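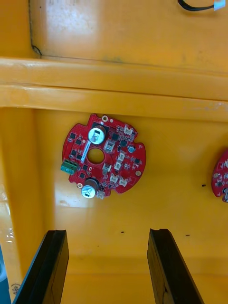
Projects > Estarik > Reports to Neltar > November

Estarik sorting cell: progress report, November

This report covers the work since our last report to Neltar. Most of it went into the demonstration day at the Ondville workshop, so most of the report is on that. The spending note and the plan for the next period are at the end.

Background

Estarik is our project to sort returned control boards with a robot arm. The boards come to us from Odera, who take back motor units from their service customers and strip them. The round red boards in this batch are the first type we agreed to work on. They are awkward to handle. The outline is uneven, with notches and tabs, and the tall parts stand well above the surface, so there are few places where two fingers can close on a board without touching something that might bend or break. Odera want the boards back in a state where they can be tested, and a pick that damages a connector counts as a failure for them even if the board ends up in the right tray.

At the time of the last report the arm was picking single boards from a flat table with nothing else near them. Neltar asked us to show the cell working from a bin by November, in front of people who would have to use it. We agreed to do that as an open day.

The open day

The cell was open to visitors for five hours, starting at 9:30 in the morning. Visitors came from Odera's returns department, from two other repair shops in Ondville, and from the technical college. We also had people from the units next door who had seen the sign. We did not take a register and can't give an attendance figure.

We ran the cell from the yellow bins that we mean to use in production. The boards were laid in the bin by hand, flat and component side up, with space between them. We told visitors this at the start of every run. Boards heaped on top of each other are a later stage of the project, and we did not try it on the day.

The wrist camera picture was put up on a screen beside the guard so that people could see the board and the gripper fingers as the arm came down. This turned out to be the most useful thing we set up. People who had been standing at the back moved to the screen and stayed there, and most of the questions started from something they saw on it. Several visitors from Odera wanted to know how the arm decides where to take hold. We showed them the view with the grip position drawn over it, then switched the drawing off again so they could try to guess the position for the next board. They were right more often than the software was in its first month.

Results from the day

The arm made 291 pick attempts while the cell was open. The log has a result for every one of them, and the full file has been sent to Neltar separately. We have not put a success rate in this report. The log marks a pick as good when the board arrives in the tray, and after the day we found that it does not catch boards that arrive with a connector pushed over. The boards are being checked on the bench now and we will report a figure when that is finished.

What we can say at this stage:

- Picks in the middle of the bin were the most reliable, as we expected.
- Boards close to a wall caused most of the stops. The fingers need room on both sides, and when there isn't any the arm backs off and asks for help. It did this correctly, but too often for a working line.
- Glare was worse than in our own tests. The bin is glossy and the workshop has windows on one side. Around midday the camera had trouble telling the edge of a board from a bright patch on the bin floor. We pulled the blinds and carried on.
- Clear plastic wrap is a problem. The boards arrive wrapped and bits of it get into the bins. The software sometimes takes a crinkled piece for part of a board. An operator can remove it, but Odera were clear that they do not want to pay an operator to do that.
- Small dark specks on the bin floor had no effect on the picks that we could find in the log.

The cell stopped once for a longer time. The gripper lost its connection after lunch and had to be restarted. We used the gap to let people handle the boards and look at the spare fingers. The cause was a loose plug at the controller end. It has been replaced with a locking type.

Comments from visitors

We left a box for written comments. The returns staff at Odera liked that the arm stops and waits when it is unsure. They asked for the stop to be louder, or for a light on top of the cell, as they would not always be looking at it. They also asked whether a person could lift a board out of the bin during a stop without shutting everything down. At present the guard has to be opened and the cell reset. We think this can be improved, but it needs a fresh safety review and we have not costed one.

The repair shops were more doubtful. Their volumes are small and the boards are all different. One comment said that the cell was slower than the bench hand they have now. On the day it was. We slowed the arm down for the public and should have put that on a notice.

The college asked for a second visit with a larger group. We would like to do this once the next gripper is fitted.

There was one comment about noise from the air line. We have moved the compressor behind the partition — it helps a little.

Gripper fingers

The black fingers used on the day are the second set, and they have been on the arm since the table tests. They are showing wear. For the next set we are looking at a slimmer tip, so that a board near the bin wall can be reached, and a softer facing on the inside. Two samples are on order. A slimmer tip also bends more under load, and we do not know yet whether that matters with boards of this weight.

We looked at a suction cup as an alternative and have put it to one side. There is a hole in the middle of the board and parts over most of the rest of it, and we could not find a flat area large enough to seal on.

Spending

The open day was budgeted at $3000 and came in on budget. The largest items were the extra guarding along the visitor side, the hire of the screen, and the insurance. The guarding was bought outright and stays with the cell. Staff time is charged to the main grant in the usual way and will appear in the next claim.

We are not asking for any change to the total. We would like to move the unspent part of the travel line to gripper parts, and a request for this is attached.

Next period

The first job is to finish the bench check of the boards from the open day and change the log so that a damaged connector is recorded as a failed pick. After that we will fit a fixed light over the bin with a shade on the window side, and repeat the same set of runs at midday.

We will then fit the sample fingers and test them on boards placed against the walls and in the corners. Odera have offered to send bins exactly as they leave the stripping bench, with the wrap still in them, and we have accepted. We expect those runs to go badly at first.

A decision is needed from Neltar on the safety review for opening the guard during a stop. If it is wanted in this phase, it should be ordered soon, as the reviewer has a waiting list. If we hear nothing we will leave it for the next phase.

Related reports

Estarik: table tests with single boards
Estarik: choice of bins and trays
Estarik: guarding layout, Ondville workshop
Odera returns: board types and volumes
Request to move funds, travel to gripper parts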